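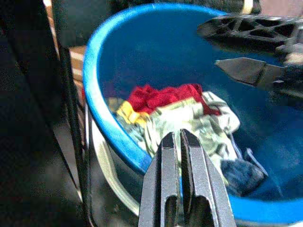 Red cloth and a mustard one in the blue bucket

Community Help > Laundry & Cleaning > Stains and Color

Can I save a shirt that the red bled onto?

posted by zeswood_mom

Hi all, I need some advice before I make this worse. Tuesday night I did a load in a hurry and a red kitchen cloth got in with my husband's good white shirt. The shirt came out pink in patches, mostly the collar and one sleeve. It's 100% cotton, no logo or print. I haven't put it in the dryer (I did read that much on here!) but it has been hanging up for two days while I argue with myself. My mother-in-law says boil it. My sister says bleach. We're in Zeswood and the water is pretty hard, if that matters. I'd love to get it fixed before a family thing in March. Is there an order I should be trying these in?

Nayeli Barrera

Skip the boiling. You did the right thing keeping it out of the dryer, so you have a decent shot. I'd start with oxygen bleach, the powder kind, in the warmest water the tag allows. Check the tub for a forgotten sock before you fill anything, I've been burned by that twice.

Mix it how the package says and let the shirt sit overnight, all the way under. Then rinse and look at it by a window in the morning, because my bathroom light hides pink completely. If it's lighter but still there, do the whole thing again with a fresh mix. I had a tablecloth that needed three rounds and I was ready to give up after the first.

For the hard water, I add a little washing soda to the soak and it seems to help. And wash the red things by themselves for a while. Mine bled for months, and the worst one was a cheap dish towel from a market in Broltport that I still kind of love.
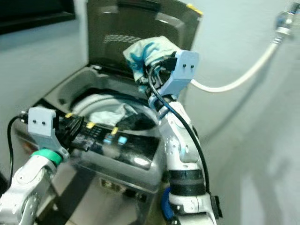 broltport_dan asked whether regular chlorine bleach wouldn't just be faster on plain white cotton, and said he'd paid $2 for a jug that has lasted him all year.

It can be faster, sure, but check the tag first, and never pour it in with other cleaners. I turned a white blouse yellow that way (it had some stretch in it) so now I only go there when the soak hasn't worked.

user2633

color catcher sheets. wont fix this one but get some for next time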